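From: Catrin Gape
To: Zorkville house list
Date: Wed 20 May
Subject: Re: [zorkville] cleaning cloths, again

Stepan Semeniuk wrote:
> Can we settle the cloths? I went to wipe down the round tables
> yesterday and there was one left on the shelf, and it had been used
> for something greasy. The bin under the sink was overflowing with
> dirty ones. I don't mind doing a load of laundry but I'd like to know
> which ones can go in together, and whether we are buying more or not.
>
> Also Yufang asked me if paper towels are banned now. I said I didn't
> think so.
>
> Stepan

Stepan, thanks for bringing it up. Paper towels are not banned. They are in the tall cabinet, same as before. We just go through fewer of them if the cloths are clean and where people expect them.

I went through the shelf and the bin last night. We bought 100 cloths in March from Grikby. I found 80 of them, counting the dirty ones. The rest are probably in desk drawers and tote bags. If you have one, please drop it in the bin, no questions asked.

I am not ordering more for now. What we have is enough if a load gets done every week. Danylo offered to take the first month and I have put him down for it. Melaniia can take the month after that unless someone wants to swap with her.

What I'd like us to do is below. Reply to the list if something won't work for you.

1. Colors. Yellow is for tables and desks. Anything else is for the kitchen and the sink. Please don't take a yellow one to the stove, even for a small spill. The grease doesn't come all the way out and then it smears on the tabletops.

2. Folding. Fold in half, then in half again, and wipe with one face at a time. When a face is dirty, turn it over or refold to a clean one. Folded is also how they should go back on the shelf. They take up less room that way and you can see how many are left. 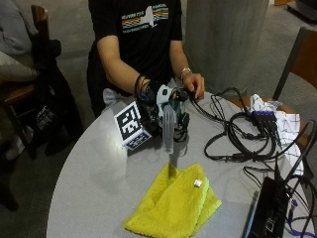

3. Tables. The light gray ones show streaks more than the old ones did. Use a barely damp cloth first and then a dry one. Skip the spray unless something is sticky. If there are cables or electronics out on the table, wipe around them with the dry cloth and leave the damp one for later.

4. Dirty cloths. They go in the bin under the sink. Wring them out first. Last week there were 2 at the bottom that had been put in soaking wet and they smelled bad enough that I threw them away.

5. Washing. Warm water, a small amount of detergent, no fabric softener and no bleach. Yellow ones in their own load, kitchen ones in another. Keep both away from cotton towels, as they pick up lint and leave it on everything. Tumble on low or hang them on the rack by the back door.

Yufang, you asked me separately about the hooks over the sink. I'd keep those for the kitchen cloths only. If people want a hook for a table cloth near the window I can put one up, I have a few left over from the Vevstead room.

I'll print the color part and tape it inside the cabinet door. The rest can stay in the archive.

One more thing, the bucket with the Yurchenko label is missing its handle. Does anyone know where it went?

Catrin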